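**Wrist cam cable keeps working loose on the folding cell – strap routing?**

**benchrat_ol**
Wed 9 November

Ok so second time this month. Folding cell, one arm doing the cloth pickup, Reltadska controller, wrist cam on the hand. Cam drops out mid-cycle, comes back when I wiggle the cable where it goes under the strap. Not the connector at the controller end, swapped that already.

Dropouts started at 2,000 cycles after the last full re-route. Before that zero issues. Only thing that changed in September was the gripper pads, and I moved the strap up a bit to clear them.

Test piece is the pink cloth, same one since forever, crumpled start position every time. Log says the drop happens when the wrist rolls over to grab the edge of a fold. So my guess is cable too short on the roll and it's tugging. 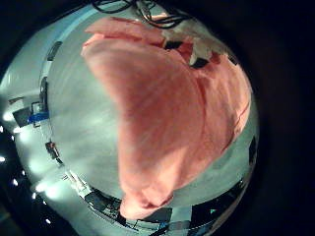 Anyway I've got slack left at the elbow, could pull maybe a hand's width forward. Question is whether I let it loop free at the wrist or strap it down tight and take the bend at the joint. Manual has one drawing and it's useless, shows the arm with no cables on it at all.

**dovuler_tech2**

Loop free. Always. Strap it tight and you've just moved the break point to the joint, and the joint moves more than anything else on that arm. We run the Dovuler cells the same way, big lazy loop, one strap well back.

**mossygrommet**

Disagree with the above. Big loop over a cloth cell is asking for it. Loop snags the cloth on the way up, or sits in the camera's view and then your edge finder thinks the cable is a fold. Had that for a week. Thought it was lighting. Was cable.

Strap it in two places, leave a small S between them. Tight is wrong, loose is wrong.

**dovuler_tech2**

Two straps is two places to pinch. How hard are people pulling these things?? Velcro should slide a little when you push it with a thumb. If it doesn't it's too tight. Most "bad cables" I get handed are cables somebody strangled.

**benchrat_ol**

Hm. Might be me then. I do pull them pretty hard. Pads are heavier than the old ones and I didnt want the wire flopping about.

What about tape under the strap? Guy before me had white tape round some of the segments and I've kept it up because the shell gets slippery.

**lemari_floor**

Tape's fine under a strap, not over a cable. Glue creeps in warm weather, strap walks, you get a ragged edge that picks up lint. On a cloth cell the lint is the real enemy imo. Peel it, alcohol wipe, new tape every service. We do ours at Lemari every 700 hours, ten minute job.

Also check the pins at the camera end not just the controller end. Small tabs, they back out.

**mossygrommet**

^ this. Camera end first. Power off at the controller, not just e-stop. I know people who do it on e-stop and I've seen the cam board they cooked.

Order I'd go in:

- power off, wait for the fans to stop
- straps off, both, look for a flat spot in the cable under each one
- reseat the tab at the cam, tug test
- roll the wrist by hand end to end, brakes released, watch where the cable goes tight
- pull slack through from the elbow until it doesnt
- straps back on, thumb test

**benchrat_ol**

Doing this now while line is down. Straps off. There IS a flat spot, under the upper one, the one I moved. Insulation's shiny there. Not cut through but when I bend it there the picture goes. So found it I think.

Spare cable is in the Carhuamaca order that's been "shipping" since September, so today it's going to be a slack shuffle – move the flat bit out of the bend, strap on either side of it and not on top. Will replace when the thing turns up.
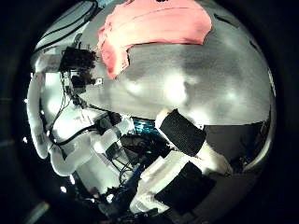 How much slack is too much at the wrist? A finger's width under the cable with the wrist at full roll. More than that and it starts reaching the cloth.

**dovuler_tech2**

Finger's width is ok for yours. I'd still go bigger but I'm not the one with cloth under it, fair enough. Don't run it like that for long though. Damaged cable is a damaged cable, doesn't matter where you park it.

**lemari_floor**

Agree, and log the drops per shift so you know if it's getting worse. Mark the strap position with a paint pen too. Then next time you can see if it walked or if someone moved it.

**benchrat_ol**

Paint pen, good call. Wrist rolled by hand both ways, nothing goes tight. Powered up, recalibrated the cam (offset had shifted, not by much), running it slow for the first hour.

**mossygrommet**

Post the count when it drops again. Curious if it makes it to where it failed last time.

**benchrat_ol**

Update, few weeks on. Got to 2,350 with no dropouts, then the new cable finally came so I pulled the old one anyway. Flat spot was no worse to look at. Still went with the S and two straps, sorry dovuler. Old cable is in the drawer if anyone wants to cut it open.

**dovuler_tech2**

No hard feelings. Bin it though, or someone will fit it on a night shift.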